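Category: Home > Table Linen & Protection > Reviews
By Laiba Mughal
April 15, 2021

Pliltanix wipe-clean table covering, white: long-term review

The Pliltanix covering is sold off the roll by Sustik, cut to length at the counter or by post. It is a soft plastic sheet on a thin woven backing, intended for kitchen and utility tables. I bought a length in December for a table that is used for meals, sewing and small repairs, and it has been on that table ever since. A second piece was cut into test strips. The comparison product was the Awan heavy cloth, which costs more and comes only in fixed sizes.

Cutting and first fitting

Ordinary kitchen scissors are adequate. A rotary cutter on a mat gives a cleaner edge, although the backing tends to drag if the blade is at all dull. The material does not fray and needs no hem. Sustik cuts generously; my piece was longer than ordered by the width of a finger, and I left it so.

The sheet arrives folded, which is the first complaint. Covering of this type ought to be supplied on a tube. The fold lines were sharp on arrival and the instructions say only that they will "relax with use". They did relax, slowly, at the sides where the cloth hangs and has some weight pulling on it. On the flat they persisted far longer. A hairdryer on its low setting, held well clear and kept moving, removed most of them. The high setting made a test strip curl at the edge and it did not recover.

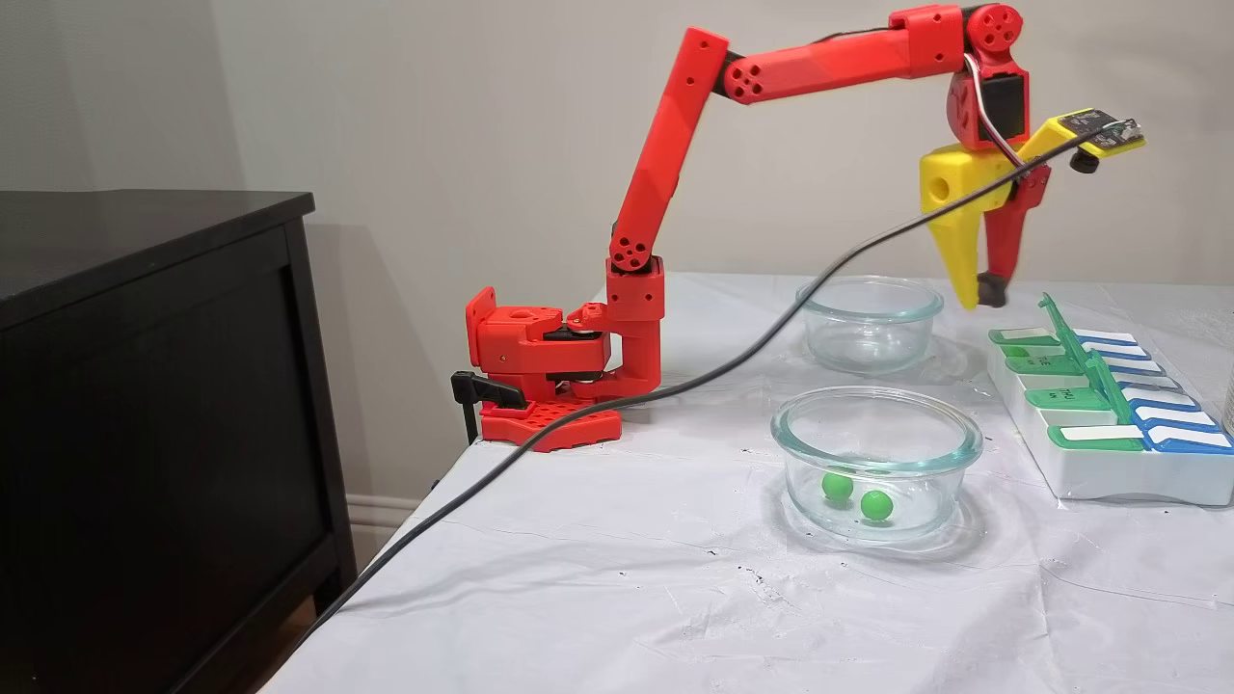
Overhang matters more than the leaflet suggests. With a short drop the sheet creeps whenever anything is dragged across it, and within a few days it needs pulling square again. With a longer drop the creep is much reduced, but the corners stand out stiffly and catch on clothing. Cloth weights helped very little. Spring clips on the two short sides cured the problem, at the cost of leaving a small dent in the plastic under each clip.

Stain tests

Test strips were marked with tea, beetroot, turmeric paste, blue ballpoint and cooking oil, then left overnight. Tea, beetroot and oil came off with a damp cloth and a drop of washing-up liquid. Turmeric left a yellow shadow which faded on a sunny windowsill but was still detectable when laid against an unused strip. Ballpoint did not come off at all with detergent. Surgical spirit moved it, and also dulled the surface, so I would not recommend that on the main cloth.

The Awan strips behaved in the same way with everything except the turmeric, which left a fainter mark.

Heat

The leaflet gives a limit of 100 degrees and advises a mat under anything from the oven. A mug of freshly made tea did no harm. A plate warmed in the oven and set down directly produced a slight ring, visible at a low angle, which was still there a month later. Treat the quoted limit as optimistic and use a mat.

Surface and glare

The finish is described as satin. Under a ceiling light it is closer to gloss, and reading at the table in the evening is less comfortable than on bare wood or cotton. Sewing is worse, as pins are hard to find against a shiny white ground. Anyone who intends to do close work should consider the matt version, which Sustik lists in grey only.

Small creases are more noticeable on the white than on the patterned sheets in the same range. They do not affect use.
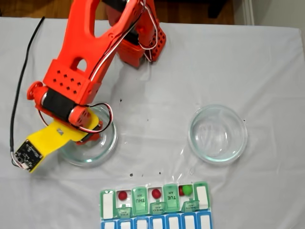

Junaid Rana wrote in after the first version of this review to say that his own length, in the same white, lay flat only once he had rolled it backing side out around a cardboard tube and left it for 4 days. He added that he had never got on with the hairdryer method and thought it risky on anything thinner than the Awan. I have since tried the tube on a leftover piece and can confirm that it works, though the ends tend to lift for a while afterwards. Noreen Yousafzai asked whether the smell goes. It does; mine was aired over a banister and was acceptable within a week.

Wear

After the period of use there are two fine knife marks, both my own fault, and a scuffed patch where a sewing machine is regularly slid into place. The backing is intact. There is no yellowing that I can detect, although the table is away from direct sun. The edge facing the door has begun to curl slightly where it is brushed past.

Price and alternatives

Sustik charges 16 per metre, with postage extra on short lengths. The Pruvville shop stocks the full range and will cut while you wait; the postal service is slower and always folds. The Awan is thicker, lies better from the first day and resists turmeric slightly better, but its fixed sizes leave either too much drop or too little on a table of unusual length.

For a table that is not a standard size, I would buy the Pliltanix again, in grey.

Last updated to include readers' remarks on creasing and smell.
Tags: table covering, wipe-clean, stain test, long-term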